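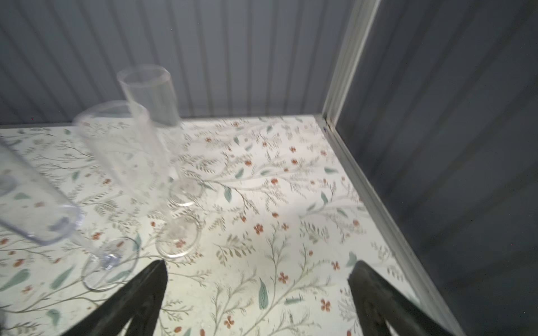 About Custau

We're a small outfit on the edge of Mollport, and what we do all day is show robots how to handle the sort of things people have at home. Cups, cloths, glasses, cutlery, all the bits and bobs that end up on a kitchen table after a good party! Each go is recorded from start to finish, and the recordings are what a learning system studies later on, when it's trying to work out how a hand ought to move.

We began in August with 2 benches and a great deal of tea, and we've grown a little since then (the tea has kept pace). Our people come from all sorts of jobs, catering and dressmaking among them, and we're rather proud of that, as someone who has laid tables for years has a feel for a glass that's hard to put into words.

A working day is split into sessions of 30 minutes, each given over to a single task. Clear plastic glasses are a favourite of ours, and a proper nuisance too, being so light and so easy to see straight through. We change where things start from one go to the next, so that the system meets plenty of different beginnings. 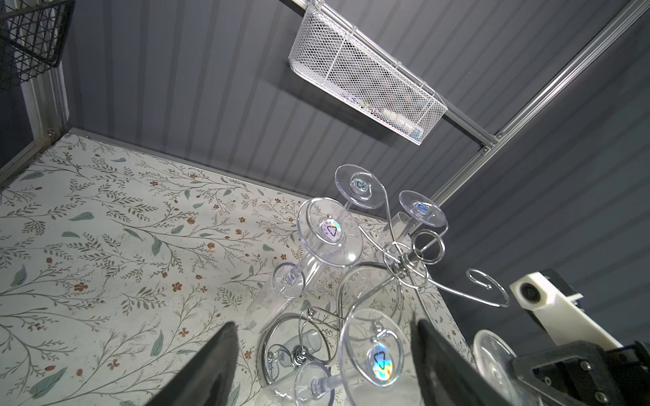 Do you keep the goes that go wrong?
We keep them all, and mark the poor ones as such, so whoever trains the system can choose whether to use them.

Everything is stored in Trivari, our own library, where each recording is watched through by a second pair of eyes before it's passed on. Sala is our training room, and newcomers spend their first 14 days there, getting used to the controls at their own pace. If you'd like to visit, do drop us a line, and we'll find you a chair and put the kettle on.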